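Aravena Giant Screen Theater
Member and Partner Newsletter
Apr 13, 2023

New Travel Documentary to Open the Fall Season

The Aravena Giant Screen Theater is pleased to confirm that its fall season will open in September with Hitbridge, a documentary about river towns and the visitors who pass through them. The film was produced by Brekgate Pictures with the support of the regional travel office in Unach. It will be shown daily through the end of the season, and school bookings are now being accepted.

Hitbridge follows a single river from its upper valley to the coast. The filmmakers spent two years on the project and worked in every season, including a winter in which the upper road was closed for much of the schedule. Viewers will see the spring boat parade, the night market at Unach, and the long stone crossing from which the film takes its title. Much of the footage was made from the water at low speed, a choice that suits the height of the giant screen and gives audiences time to look at each place.

The theater selected the film after a review of titles available for the season. Members who attended the winter preview evening asked for more programs on domestic travel and for fewer repeat showings of older nature titles. The fall schedule reflects those requests. Two nature films will remain in the program, both in morning time slots reserved for school groups.

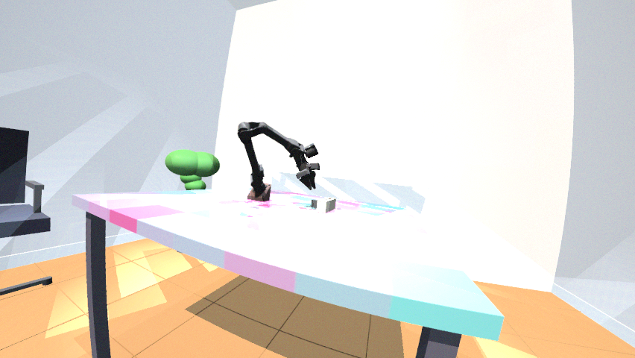 Will members need to reserve seats for the opening week?
Reservations are required for all evening showings during the first week, and members may book through the box office before public sales begin. Daytime showings will be open seating as usual.

Film and Tourism in the Region

The release of Hitbridge forms part of a wider agreement between Brekgate Pictures and the Unach travel office. Under the agreement, theaters that book the film will receive printed guides to the river route, along with a short lobby exhibit on the towns shown on screen. The guides list lodging, ferry schedules, walking paths, and annual events. They will be available at the Aravena information desk free of charge for as long as supplies last. Our first shipment will contain 2,100 copies.

Local businesses have asked how they may take part. Hotels and restaurants within the city may apply to be included in a ticket package that combines an evening showing with dinner or an overnight stay. Applications should be sent to the partnerships office by the end of the summer. Businesses that took part in last year's package do not need to submit a new application, but they should confirm their hours and current rates in writing.

Educational Materials

A classroom guide for grades four through eight has been prepared to go with the film. It covers map reading, the history of river trade, and the work of planning a trip for a group. Teachers who book a school showing will receive the guide by email with their confirmation. Home school groups are eligible for the same rate, provided that at least one adult accompanies every group.

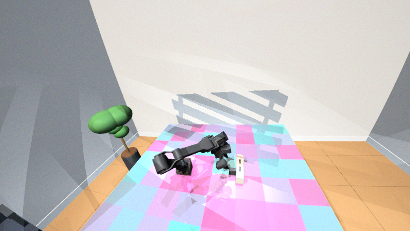
Black robot arm on a checkered table, computer rendering.

Changes to the Theater

The main auditorium will close for a short period before the fall season so that the sound system can be serviced and worn carpet in the center aisles replaced. Seating will remain at 775. Two additional wheelchair spaces will be created at the rear of the lower level by moving the present ushers' station to the side wall. The smaller hall will stay open during this work, and the regular summer film series will continue there without interruption.

Patrons who hold tickets for the main auditorium during the closure will be contacted by the box office and offered a different date or a full refund. Gift certificates that expire during the closure will be honored through the end of the year.

Captioned showings of Hitbridge will be offered every week. Headsets with audio description may be borrowed at the coat check on the day of the visit. Groups that need several headsets should notify the box office when booking.

The complete fall schedule will be mailed to members with the summer issue of this newsletter. Questions about group rates, school bookings, or business partnerships may be directed to the theater office during regular business hours.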